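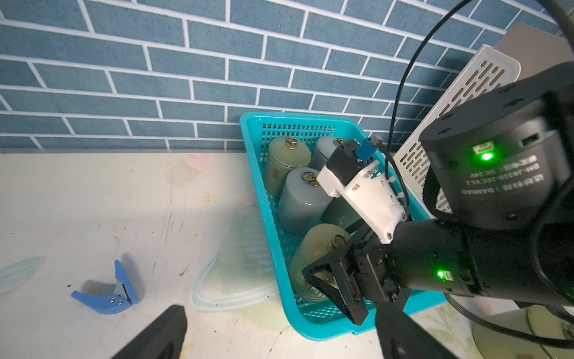
Figure 1. Wrist view of the Musmont cell, with the right arm reaching into the basket of tea canisters.

3.2 Setting up and looking after the cell

Our proposal gave this section one line: "assemble cell." It took until June.

The Musmont cell is a two-armed bench setup for packing small ceramics. The tea canisters were chosen because they are smooth, round and breakable, a decision we made before learning who would be sweeping up. Each lid has a brass ring knob, so a finger coming in from above meets the knob well before it meets the jar. The grip height had to be taught separately for jars standing up and jars lying over.

The joint motor closest to the camera in Figure 1 is a DAMIAO DM-J4310-2EC, marked DC 24V. Its label reads upside down from the wrist, and we copied the model number into the parts log wrong twice before somebody thought to rotate the picture.

Cables gave us the most grief. On the first routing, the black cable was tied close to the arm and tugged at its plug whenever the wrist turned fully. The cure was slack. It now hangs in a wide loop, which looks like neglect and has been commented on by everyone who visits the lab. Please do not tidy it.

The white gripper bracket is 3D-printed and held with small screws, which work their way out. Our routine, kept on a sheet we call Rizzi after the folder it was lost in:

Before power: check the bracket screws by hand. Move each joint through its travel and watch the cable.
After power: look for green on both status lights, the one on the motor housing and the one on the black module farther down. Wait 60 seconds before homing.
Every 600 cycles: take the fingers off, wipe them, refit and re-zero.
After any collision: all of the above, plus an entry in the log, including the ones that were "barely a tap."

The log stood at 2184 cycles when we stopped for this report. Bracket screws had been retightened on 10 occasions, four of them by the same person who designed the bracket and who is also the author of this section.

The tabletop colour was not recalibrated after it picked up its scuffs and streaks. This is listed under future work.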